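Pastry Bagging, Tray to Paper

I've been putting off this gallery since January, so let's get to it. If you've read anything on this site before, you know I have strong feelings about bakery counters. I worked one for two years at Catari, the little place with the terrible parking, and I still can't walk past a tray of rolls without wanting to straighten them!

What I love is the packing part. Everybody talks about the dough and the glaze (fair enough), but there's a whole small craft in getting a flaky thing off a tray and into paper in one piece. Tymofii Bondarchuk taught me how to do it at Catari, and he was fast — I once watched him get through 103 orders before lunch with barely a crumb on the counter. I was more of an 11-orders-and-a-coffee kind of person.

So these are all about pastry, paper and the gray counter, with that wild black-and-white pattern on the walls. I picked four out of 14 and it took me most of an evening.
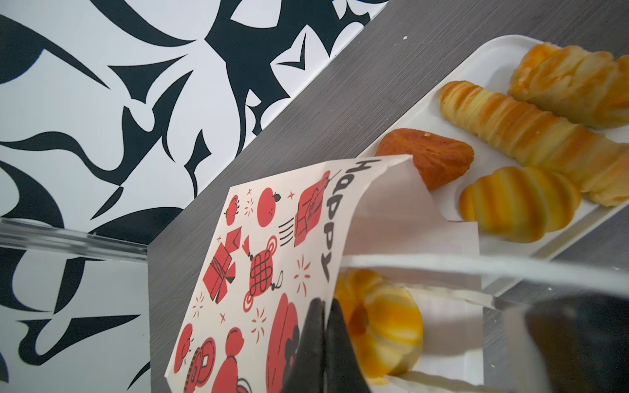 Cream horn, stripy little roll, and a paper bag that says HAPPY.
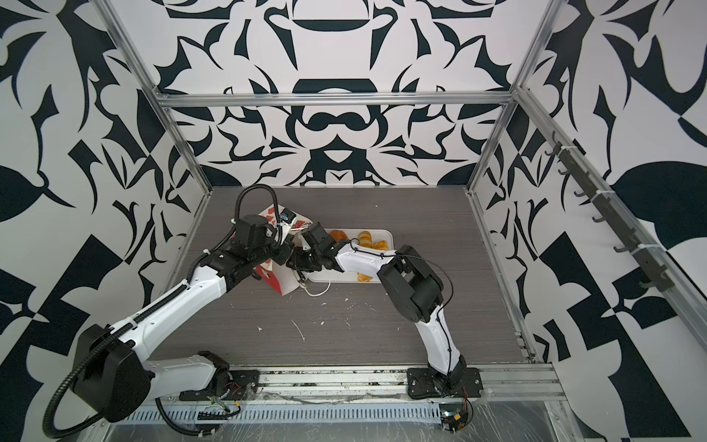 Red-and-white food carton, on its side toward the back of the counter.
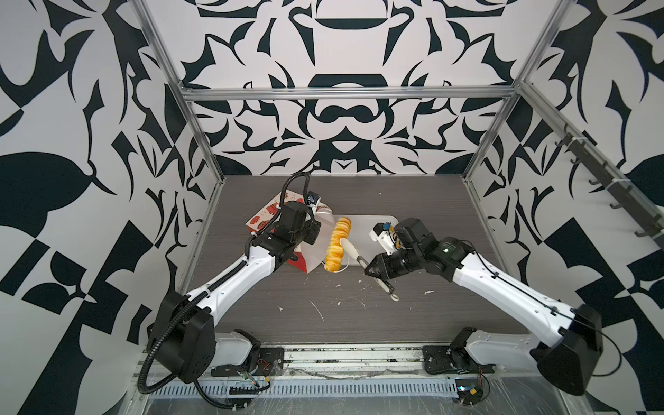
A long golden roll on the white cutting board. Look at the shine on those ridges!

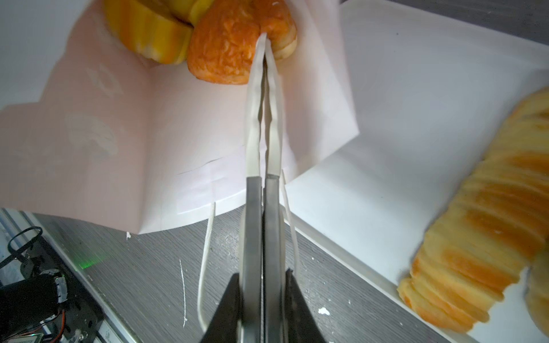

Pale pink paper, which I like so much more than plain white.

Back to Tymofii for a minute. His big rule was to open the bag all the way before you touch any food. Stick your whole hand in, push the corners out, then go for the pastry. Long things go in end first, and anything with cream gets a sheet of paper to itself. I used to skip that last bit at Catari and my cream horns came out looking like they'd been sat on.

He's over at Nino now, doing the early shift, and says they fold the top of the bag twice where we only ever did it once. I've tried both at home. Twice is neater, but once is easier to open in the car (I know, I know).

Next gallery will probably be boxes. I have a stack of the flat-fold kind from Howlader and another from Lastar, and the tabs go in completely different ways, so I need to practice a bit before I show anybody.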